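Matte white table top from Flokama, is anybody's staying clean?

Home & Furniture > Tables and Desks

tyra_rustad
Posted Monday, 7:40 pm

I've had the Flokama table in the matte "stone white" finish since August and I'm starting to think the finish is a con. The store page says it "hides everyday life." It hides nothing. I can wipe it down, make toast on the other side of the room, come back, and there are crumbs and specks on it again. The old glossy table never bothered me like this and it was a cheaper table.

I paid extra for the matte. Before I go argue with the store I'd like to know if other people see the same thing or if I just live in a dusty house.

mkawa_t
Posted Monday, 8:05 pm

You live in a dusty house. So do I, so does everybody. A white surface shows dark bits. Matte or glossy has nothing to do with it.

tyra_rustad
Posted Monday, 8:11 pm

Then why does the page say it hides them? Look at it. 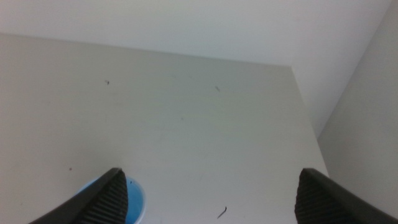

Table top with bits on it again. Blue thing at the bottom is one of the kids' cups.

mkawa_t
Posted Monday, 8:20 pm

I see a few specks. You'd get the same on a white plate.

Also it looks a little green in the middle to me. Is that the finish or your lights?

tyra_rustad
Posted Monday, 8:26 pm

Lights, I think. In the morning it's plain white. Or it's the finish and I paid extra for green, who knows at this point.

janaina.sales
Posted Monday, 9:02 pm

I don't buy the "has nothing to do with it" part. I had a matte desk for two years and the real trouble was that a dry cloth dragged. Crumbs rolled right off my glossy one, and on the matte one they sort of skated around and stayed. You have to wipe it damp, then dry, and who does that after every snack?

What I'd want to know is what you're wiping with. If it's one of those Dravora cloths, I got a pack of 12 and they shed lint on everything. I was cleaning up after the cleaning cloth.

tyra_rustad
Posted Monday, 9:15 pm

Uh. It is a Dravora cloth.

mkawa_t
Posted Monday, 9:17 pm

Well there you go.

janaina.sales
Posted Monday, 9:21 pm

Doesn't explain dark specks though, the lint off mine was white. I'd try an old T-shirt for a week before blaming anyone.

vcavalcanti
Posted Monday, 9:48 pm

Different question. Are those the blue cups with the flat sides at the bottom? I keep seeing them recommended for small kids because the flat sides are supposed to stop them rolling off the table. I have trouble believing it.

tyra_rustad
Posted Monday, 10:04 pm

Those are the ones. See-through light blue, round at the mouth and flat panels down by the base.

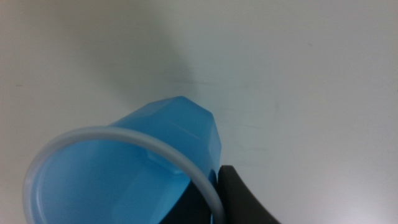
The cup on its side. Flat panels at the base end, regular round rim.

vcavalcanti
Posted Monday, 10:13 pm

OK so the rim is still round. Then I don't see how the panels help much. The rim is the widest part, so on its side the cup rests partly on a circle, and a circle rolls. Somebody in marketing saw a flat side and got excited.

maiara_l
Posted Monday, 10:30 pm

We have some like that and they do roll, only in a curve. Any cup that's wider at one end goes around in a curve. My guess is the panels are there for grip, or for looks.

Mine have a bump on the inside wall near the rim too and I've never figured out what it's for. Is that what's showing through the side on yours?

tyra_rustad
Posted Monday, 10:37 pm

There's a little raised block just inside the rim, yes. I assumed it kept them from jamming together when you stack them. I have not tested this. They jam sometimes anyway.

mkawa_t
Posted Monday, 10:41 pm

A spacer that doesn't space. Sounds like it goes with the table.

vcavalcanti
Posted Monday, 10:44 pm

What did they cost? The Edow ones I was looking at are 13 dollars for a set and I'm not paying that for a plastic cup with a theory attached.

tyra_rustad
Posted Monday, 10:52 pm

Came from my sister, no idea. They're fine. They're cups. I wouldn't pay for the no-roll thing.

Back to the table, please. Has anyone gotten money back from Flokama over a finish?

janaina.sales
Posted Monday, 11:06 pm

Not over a finish. I returned a shelf with a chipped corner and it took about 20 days and a lot of emails. "It shows crumbs" is going to be a hard one. Save the page where it says it hides everyday life in case they change the wording.

mkawa_t
Posted Monday, 11:10 pm

They'll say crumbs aren't everyday life.

tyra_rustad
Posted Monday, 11:19 pm

Page saved. T-shirt starts tomorrow. If the specks are still there next week I'm calling them.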